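Urkosmont upholstered bed, two months in
Posted July 21, 2020
Filed under: Bedroom, Furniture reviews

I bought the Urkosmont bed to replace a metal one that squeaked. Mine has the gray headboard. It cost 969 with delivery to the door and no assembly. I've slept on it long enough now to have an opinion, and most of it is good.

Delivery and boxes

It came in 2 boxes, and the larger one is too heavy for one person on stairs. The driver leaves them inside the street door, so have somebody at home. Both were taped well and the corners had foam on them. One of the slats had a split end. I emailed De Graaf, the store I ordered from, and a replacement arrived in ten days without any argument.

Assembly

The instructions are drawings only. They are clear until you get to the center rail, where the drawing shows it upside down compared to how the brackets sit. Lay the rail on the floor next to the brackets before you put in any screws. The bolts go in with the Allen key in the bag, but a proper driver is a lot faster. I was done in an afternoon, working alone except for lifting the headboard into place.

Tighten everything again after the first couple of weeks. Two of my side bolts had worked a little loose. I've had no movement in them after that.

The headboard

This is what sold me on the bed. The stitching runs in vertical channels and there is a strip of light wood along the top. The padding is firm enough to lean on while reading, but I still put a pillow behind my back. The channels collect lint. A brush attachment on the vacuum gets it out, and I do that when I change the sheets.

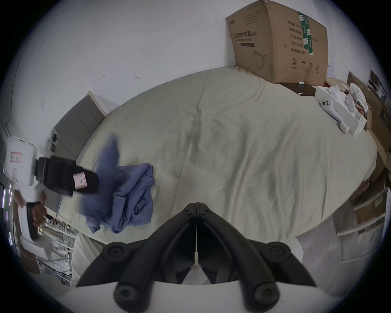 The wood edge marks if you leave a glass on it. It's too narrow for a glass anyway, so that one is my own fault. The ring mostly came out with furniture oil.

As a place to fold laundry

I have no table big enough for folding, so all the washing gets done on the bed. The old one was so low that my back hurt by the time I reached the socks. With my mattress, the top of this one comes to a little above my knee, and T-shirts and sweatshirts are fine to do standing up. Sheets are still a nuisance, but they are a nuisance everywhere.

The side rails have no lip standing up above the mattress, which helps if you fold at the edge and let the clothes hang over while you square up the sleeves. I looked at a Drollis model with a raised padded rail and I think it would have gotten in the way.
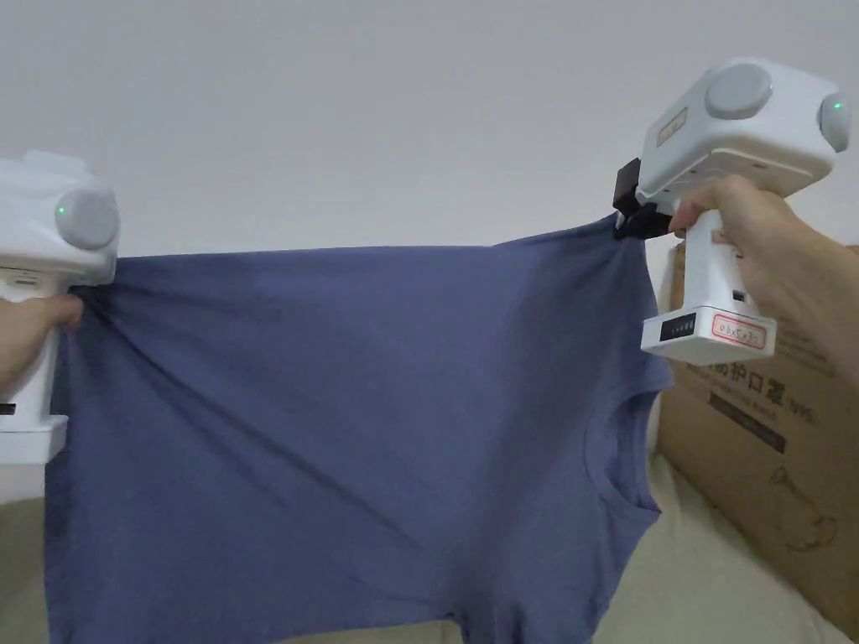 Fatima Sibiya: I have the same bed and also fold on it. The height is fine for me, but with a thicker mattress it gets too high and I end up reaching. Mine is a deep one and if I bought again I'd measure first. Does yours creak when you put a knee on the edge?

Thanks, Fatima. No creak from mine, even with a knee on it, but see above about the bolts. Check the ones at the foot end first. You're right about measuring. My mattress is an ordinary medium one, and I wouldn't go much thicker.

Sheets and fit

A standard fitted sheet goes on without a fight. There is enough room between the mattress and the side rail to get your hand down and tuck. I've used a cotton one from Jotex and a cheaper jersey one. The jersey one slides around more.

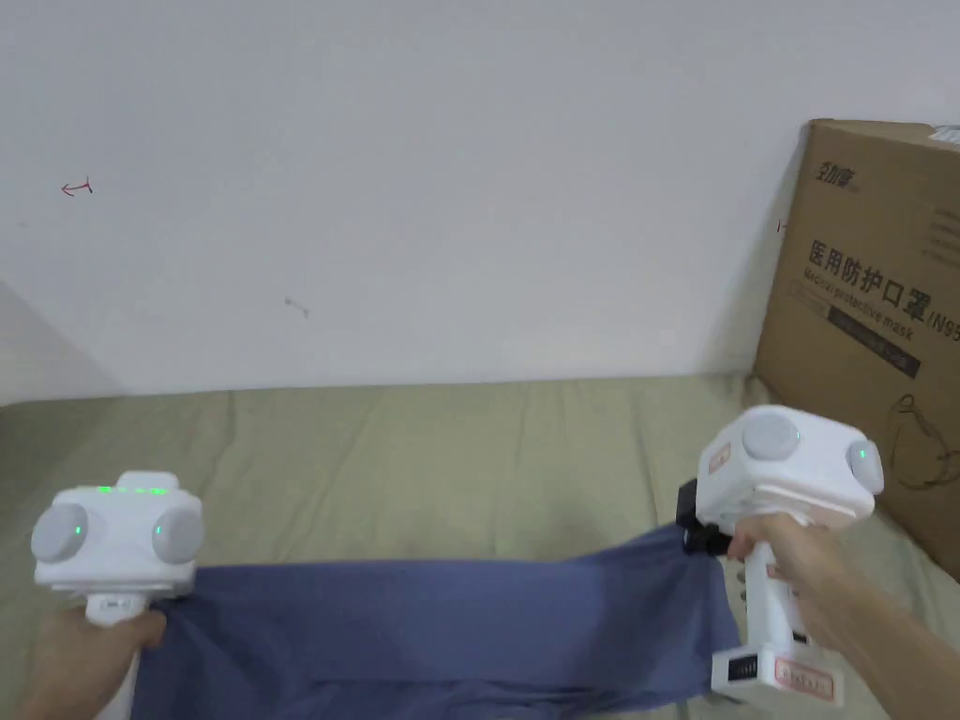
Darker clothes leave a bit of fluff on pale bedding, so I shake the sheet out when the folding is done. A washable throw on top would solve it, but I haven't bothered.

What I don't like

The legs have plastic feet that scratch. I put felt pads on all of them, and the pads should be in the box at this price. The gap under the bed is too low for most storage bins, and the robot vacuum a friend lent me wouldn't go under either. The fabric smelled of packaging for more than a week with the window open.

Would I buy it again

Yes, at the same price. I've seen it listed at 262 more in another store with a storage drawer added, and I wouldn't pay that for the drawer. The footstool in the same fabric is due in September and I plan to try that next.

Valter Haugland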